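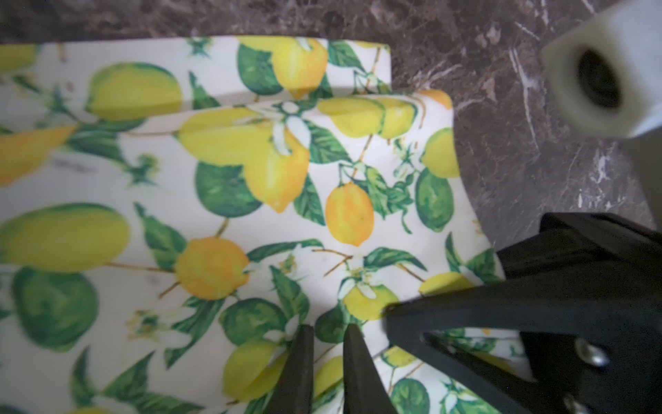 Page last changed: 29 Nov 2023

Gripper Comparison for Household Textiles: Progress Report to the Bramik Fund

1. Period and purpose

This report covers work carried out since the March review. The grant supports a comparison of two-finger grippers for handling folded cloth on hard surfaces, with a wrist camera as the main source of visual data. The question put to the project by the Fund was whether a change of fingers alone would improve single-layer grasping, or whether the camera and controller also needed attention.

2. Equipment

Two sets of fingers have been tested on the same arm. The Inby set is narrow and tapered. The Jolero set is wider, with a softer contact pad. Both were run with the Lie controller at its standard closing speed. The arm was not changed during the period, and the wrist camera was kept at one height throughout so that results could be compared.

Printed fabrics were added to the test set at the Fund's request. The lemon and lime print, laid folded on a dark brown marble surface, is now one of the regular test conditions. Its dense pattern makes the edge of the upper layer harder for the software to separate from the outlines of the fruit and leaves. Plain cloths remain in use as a baseline.

3. Work completed

A total of 930 grasp attempts have been logged. Of these, 213 were set aside for review by hand, mostly where the controller reported a closed grip and the force reading did not agree. The review is complete for the Inby fingers and is still under way for the Jolero fingers.

Early findings are as follows. The Inby fingers reach a folded edge more reliably and disturb the cloth less on approach. They also tend to pick up both layers when the fold is pressed flat. The Jolero fingers separate layers better once in contact, but their width hides more of the fabric from the wrist camera in the last part of the approach. On printed cloth this loss of view matters more than had been expected in the project plan.

4. Difficulties and changes to plan

The camera calibration drifted on two occasions, and the affected runs were repeated. The calibration check has been moved from the end of each session to the beginning.

Edge detection on printed fabric remains below the target agreed with the Fund. The project has therefore brought forward the work on depth data, which was planned for the final stage. No additional funds are requested for this change - the hours have been moved from the arm speed tests, which will be shortened.

5. Next period

The hand review of the Jolero runs will be finished first. Both finger sets will then be tested with the revised edge detection on the same fabrics and surfaces. A purchase decision on a third finger design is on hold until those results are available. Spending is within the approved budget, and a full statement of costs will be submitted separately.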